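共享工坊通讯 · 项目进展
2019年12月3日

Sosar共享工坊双臂包裹分拣台进入联调阶段

由Sosar共享工坊会员自发组建的Skatska项目组，自今年6月起着手搭建一套双臂包裹分拣台。该项目旨在利用业余时间和工坊现有设备，完成包裹取放、称量扫描、上线输送的完整流程。目前机械部分已安装完毕，项目正式转入联调阶段。现将有关情况通报如下。

一、总体布局

分拣台由来料区、测量平台和输送带三部分组成，双臂位于操作者一侧。项目组在方案论证时曾考虑采用单臂加转盘的形式，后因软质包裹在转盘上容易滑移而放弃。现行方案由一只手负责按压和整理，另一只手负责夹取和移送，两手末端结构不同，控制程序亦分别编写。 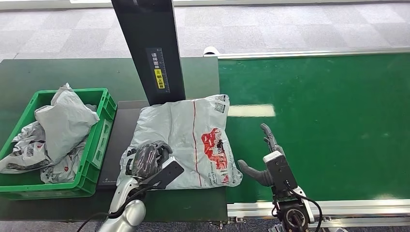 测量平台的定位是本阶段的首要工作。平台高度须与输送带相协调，过高则包裹移送时易翻转，过低则手指难以插入袋底。经反复调整，项目组决定将平台置于绿色周转筐与输送带之间，使来料、测量、上线依次衔接，手臂行程亦随之缩短。平台后方的黑色立柱正面贴有刻度标签，立柱位置一经确定，不得擅自移动，如确需移动，应在工坊登记簿中注明移动前后的位置，并重新执行标定程序。输送带两侧的铝型材边框由会员自行裁切，接缝处仍需打磨，请使用者暂勿将衣袖搭靠其上。

二、软质包裹的夹取

测试用件以快递塑料袋为主。此类包裹外形不固定，表面褶皱多，反光强，对识别和夹取均有较高要求。项目组建立了测试记录，截至本期截稿，累计完成夹取测试1593次，失败情形以袋面打滑和一次夹起两件为主。针对前者，拟更换指尖垫材；针对后者，拟在程序中增加称重复核，重量异常时将包裹退回来料区。

腕部相机的视角同样值得重视。手部贴近包裹时，袋面会占据大部分视野，仅凭近距离图像难以判断包裹的整体朝向。项目组现以头部相机确定大致位置，再由腕部相机完成末段修正。 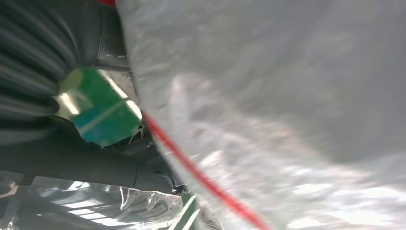

会员Ondrejka来信认为，末段修正不宜完全依赖图像，建议在指尖加装简易触觉开关，以接触信号作为闭合手指的条件，并指出此类开关成本低、更换方便，适合工坊自制。来信同时提醒，加装后手指厚度增加，插入袋底的动作需重新调试。项目组已将该建议列入下一轮改进清单，并将先在一侧末端试装，视结果决定是否推广。

三、线缆与防护

联调期间，手臂往复运动频繁，线缆磨损和异物进入关节的风险相应增加。项目组对腕部及前臂的防护提出以下要求：护套应留有足够余量，不得妨碍关节转动；包裹材料应避开紧固件，以便日常检查；每次开机前须手动转动各关节，确认无牵扯后方可通电。

码面朝向亦在本次联调中一并检验。包裹上的二维码如被褶皱遮挡，扫描往往需要重复进行，因此移送之前应由按压手先行展平袋面。展平动作力度不宜过大，以免损伤袋内物品。

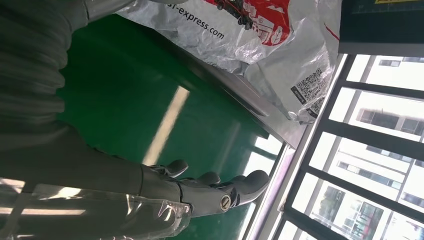
四、下一步安排

（一）完成指尖垫材的比选。候选材料由Drostetti材料店提供样品，共32份，按硬度和表面纹理分别试验，结果将张贴于工坊公告栏。

（二）完善急停装置。现有急停按钮2个，分别控制手臂与输送带，计划改为联动，任一按钮按下后，全部运动部件同时停止。联动改造完成之前，联调时须有两名会员在场。

（三）整理装配图纸与程序说明，存入工坊资料柜，供全体会员查阅。图纸修改应注明版本，旧版不得销毁。

（四）征集测试用件。欢迎会员提供已拆封的快递袋，袋面如有个人信息，请事先遮盖或涂抹。请勿投放易碎品、液体及尖锐物品。测试用件请交至工坊前台，由项目组统一领取。

联调期间，分拣台所在区域仍对会员开放参观，参观者请勿触碰手臂及输送带。有意参与编程或机械调试的会员，可在工坊前台登记。

Skatska项目组 供稿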